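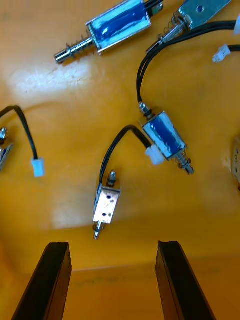
# Opening the Night Vents: A Low-Cost Latch for the Stovwood Greenhouse

## 1. Background

The greenhouse at Stovwood is used by the school from early spring until the end of term. It has 14 roof vents, and all of them are opened and closed by hand. On warm days the vents are opened in the morning and then left until someone comes back after class. If it gets cold overnight and the vents are still open, the seedlings suffer. Last year most of the tomato starts were lost this way in April.

Our group was asked to look at whether a vent could be made to close by itself when the temperature dropped, without a large cost and without changing the frame of the building.

## 2. What we looked at

We compared two ways of doing the job.

**Wax cylinder openers.** These are sold for hobby greenhouses. The wax expands when it warms up and pushes the vent open. They need no power. The problem is that they respond slowly, and the vents at Stovwood are heavier than the ones most openers are rated for.

**A spring closer with a solenoid latch.** The vent is held open by a latch. When the temperature falls below a set point, a solenoid pulls the latch back and the vent closes under its own weight, slowed by a gas strut. Someone still has to open it again by hand the next morning.

A motor on each vent would do both jobs, but it was ruled out early because of the price and the wiring.

We chose the second option. The greenhouse is always visited in the morning, so opening by hand was not seen as a problem. The part that needed fixing was the closing.

## 3. Method

One vent on the north side was used for the trial. The latch was cut from aluminum flat bar and fixed to the sill with two bolts. The thermostat was a Brekke greenhouse controller, set to switch at 5 degrees Celsius. Power came from a 12-volt battery in a plastic box under the bench.

Before anything went on the roof, the latch was tested in the shop. We clamped it in a vice, hung a weight from it equal to the load of the vent, and set it to release over and over on a timer. The goal was 2,000 releases, which is far more than it would see in a season.

Humidity was the other concern. A second latch was left in a closed tub with wet towels for the month of March and then tested in the same way.

## 4. Results

The dry latch finished all 2,000 releases. There was some wear on the edge of the aluminum where it met the pin, but it still let go cleanly.

The damp latch stuck on the first try. After the pin was cleaned and given a little silicone grease it worked normally for 100 releases, and we stopped there.

On the roof, the vent closed on every night that dropped below the set point. It also closed on one afternoon when cold water from the hose hit the sensor. The sensor was moved to the centre post and this did not happen again.

## 5. Problems

- The first gas strut, from Trarar, was too stiff and held the vent partly open. A lighter one from Darkley was used instead.
- The battery had to be carried inside for charging. A small solar panel would save the trip.
- The latch is loud when it releases.

## 6. Next steps

We would like to fit the other vents on the north side before fall. The pin should be made from stainless steel, and greasing it should be added to the monthly job list posted by the greenhouse door. The wiring diagram and the cutting pattern for the latch are in the project binder.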